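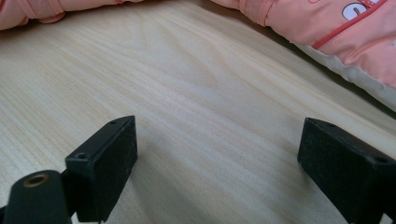
Greer MacBrayne reckons a business page should tell you who picks up the phone before it tells you anything else, so fine, Greer: it's me, and if I'm on the other line it's Ekholm, who will talk to you for as long as you let him.

I started Nimwood in my mum's spare room with one domestic sewing machine and a pile of zips I'd rescued from op shop jackets. The idea was pretty small. People kept telling me they had a sleeping bag or a doona or a puffer coat that was perfectly good except for one busted bit, and they couldn't find anyone who'd fix it. The drycleaner said no, the alterations place at the shops said maybe (they meant no), and into the bin it went. I can't stand that! So I said yes to everything for a year and learned the hard way which things I should've said no to. Wetsuits, mainly.

These days we're upstairs from the bakery, nine of us if you include the two who only come in for school uniform season. January is bedlam. We do hems, zips, linings, relining, patches you can see and patches you can't, and a fair bit of re-stuffing. Last financial year we sent 2778 repairs back out the door and the year before it was 2814, so we went backwards a little, and I'm blaming the stairs. If you can't manage them, ring from the footpath and one of us will come down to you.

A few things I get asked a lot. Yes, we post, anywhere in the country, and we'll hold your parcel if you're off on holidays. No, we don't make things from scratch any more, although Mangubat still does the odd wedding waistcoat if you catch her in a good mood. Yes, please wash it first. Quotes are free and we stick to them, even when I've been an optimist and lost money on it (hello, four-man tent).

We also run Nalter, our mending night, once a month from 6.30 pm. Bring whatever's been sitting in the bag behind the bedroom door, and we've got thread in every colour and some 3000 buttons that are yours for the taking. It's a gold coin to get in, kids are welcome, and the bakery leaves us whatever didn't sell, so get in early if you like a finger bun.

Drop in any time after nine, or leave a message and I'll ring you back after lunch.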